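Início | Guias | Peças | Fórum | Sobre

Este site utiliza cookies para guardar as suas preferências. Ao continuar a navegar, aceita a nossa política de cookies. Aceitar | Recusar

Guia de montagem da torre Lota
Secção 5: Abrir a caixa e preparar a placa para o processador

Bom, chegámos à parte de que eu mais gosto! Se vieram direitinhos da secção 4, já têm a torre desligada de tudo e uma mesa livre onde a deitar. Se saltaram a secção 4 (eu também salto secções, não julgo), voltem lá só para ler a parte da cópia de segurança, que depois é tarde.

Escrevi isto a pensar em quem vai reaproveitar uma torre usada, como as que o Nicanor Quezada arranjou em setembro para a oficina de Langate. Nas caixas mais novas há coisas que mudam de sítio, mas a ordem do trabalho é quase a mesma.

Do que precisam
- Chave Phillips média, de preferência com ponta magnética
- Um pires ou uma caixinha para os parafusos
- Pulseira antiestática (a Pladel que uso tem o fio um bocado curto, mas serve)
- Álcool isopropílico e um pano que não largue pelos
- Uma lanterna pequena, ou o telemóvel

5.1 Deitar e abrir

1. Desliguem o cabo de alimentação na parte de trás e carreguem no botão de ligar durante 5 segundos. A ventoinha pode dar um soluço, é normal.

2. Deitem a torre de lado, com o painel amovível virado para cima. Eu trabalho numa bancada de alumínio com ranhuras e adoro-a, só que os parafusos têm uma pontaria incrível para lá caírem (daí o pires!).

3. Tirem os parafusos do painel, puxem-no um dedo para trás e levantem. Se não andar, vejam se ficou algum parafuso escondido debaixo de um autocolante antes de fazerem força. A Brisa Aguirre entortou um painel inteiro assim e ainda hoje aquilo faz barulho.

4. Prendam a pulseira a uma parte de metal sem tinta da caixa.

CUIDADO: não abram a fonte de alimentação. Nunca, nem para limpar. Lá dentro pode ficar carga suficiente para magoar a sério, mesmo com a máquina desligada há dias. Se a fonte cheira a queimado, troca-se inteira e pronto.

5.2 Arrumar os cabos

5. Tirem uma fotografia ao interior antes de mexerem seja no que for. Eu achava que me lembrava sempre de onde ia cada ficha... e depois passei uma tarde inteira à procura do conector do painel frontal.

6. Afastem os cabos que atravessam a placa, sem os dobrar em ângulo apertado. Basta encostá-los à gaiola dos discos. Se houver gavetas de disco com patilhas de plástico, deixem-nas quietas por agora, que essas patilhas partem com uma facilidade que irrita.

Nota: se o ar comprimido for o vosso método de limpeza, segurem as pás das ventoinhas com um dedo para não rodarem. E façam isso na rua, por amor de Deus.

5.3 Levantar a retenção do socket

7. Retirem o dissipador velho, se ainda lá estiver. Rodem-no um bocadinho para um lado e para o outro antes de puxar, porque a pasta seca cola que se farta.

8. Empurrem a alavanca para baixo e para fora, e depois deixem-na subir devagar. A moldura de metal levanta a seguir.

9. Tirem o processador antigo na vertical, pegando só pelas bordas, e guardem-no numa caixinha rígida. 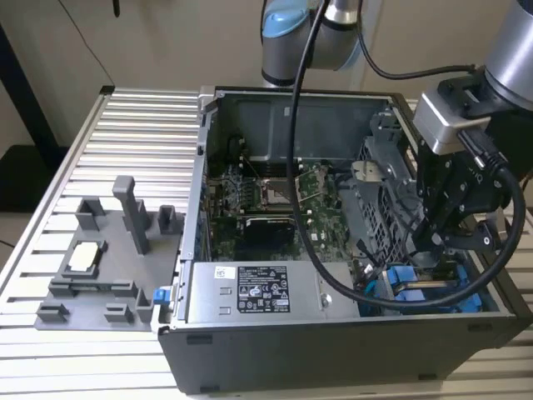
10. Com o socket vazio, nada de pousar lá ferramentas nem de passar o pano por cima! O álcool é para o dissipador e para o topo do processador. Se virem um pelo ou um grão de pó no socket, ar muito suave e mais nada.

11. Espreitem com a lanterna, de lado, a rodar a luz devagar. Se o vosso modelo tiver pinos no socket, devem brilhar todos por igual, e um que brilhe de forma diferente está provavelmente torto. A Xóchitl Serrano endireita-os com uma agulha fina e uma paciência que eu não tenho.

12. Leiam a etiqueta da fonte e apontem a potência. Se for de 300 W, confirmem o consumo do processador novo antes de avançar, sobretudo se pensam juntar uma placa gráfica.

Nota: para quem vai também trocar a memória, façam-no agora, com a caixa deitada e tudo à mão. Eu costumo pôr 16 GB, que chega bem para o uso de casa. Abram as patilhas, alinhem o entalhe e carreguem até ouvir o clique.

O processador novo entra na secção 6. Se precisarem de parar aqui, baixem a moldura com a tampa de plástico no sítio e pousem o painel por cima.

Contacto | © 2024 Oficina Salazar | Voltar ao topo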